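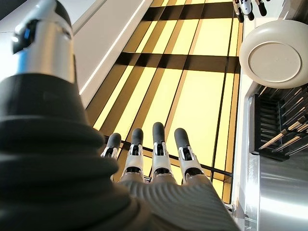

Figure 3. View from the wrist of one arm, with the ribbed gray palm and four fingers in the foreground and a plaid-patterned yellow surface beyond.

3.2 Hand and wrist build

The two hands were put together on a shared bench at Trelevska, the workshop where three of the authors rent space, and we are delighted with how far ordinary shop tools took us. Each finger is a chain of white and silver links with small black joint parts at the knuckles (Figure 3). We printed the white links ourselves and bought the metal ones as cut stock. A full set of finger parts for one hand takes 52 hours on the workshop's slower printer, and most of that time can be left to run overnight.

The fingertips gave us the most fun and the most trouble. Our first tips were hard plastic and let thin, light things slide away. Sumeya Worku suggested casting a soft rounded cap over a plain core, and the change was huge! We cast 50 caps in March and kept the ones without bubbles. The mold is a two-part print held shut with rubber bands, and anyone with a kitchen scale can mix a batch.

The palm has a skin of fine parallel ridges. We had planned a smooth skin, but a smooth sheet puckered whenever the fingers closed. Ridges let it fold along lines we chose, and they add some grip for free. Above the palm, a black bellows sleeve covers the run up to the metal wrist joint. The sleeve started life as a dust boot and needed only a new clamp ring at the lower end. It keeps cable ties and loose hair out of the wrist, a real concern in a room shared with wood turners.

3.3 Placing the wrist camera

A small camera on the wrist looks out along the fingers. We tried it on the back of the hand first, where the knuckles hid the tips during nearly every grasp. In the current position all four rounded tips stay in view when the hand is open, and there is plenty of room beyond them to see what the arm is reaching toward. Part of the bellows fills the left side of the view. We mask that region before tracking, and the tracker runs faster with it gone.

Shiny surfaces remain hard. The glossy yellow panel with its dark stripes is a lovely test for this, as bright areas next to near-black lines push the exposure both ways at once. Meron Kahsay wrote a short routine, Flido, that locks exposure on the fingertips and ignores the background. Of 206 recorded reaches, 105 were made with Flido on, and the tip positions in those runs were visibly steadier. Section 4 gives the error figures for both groups.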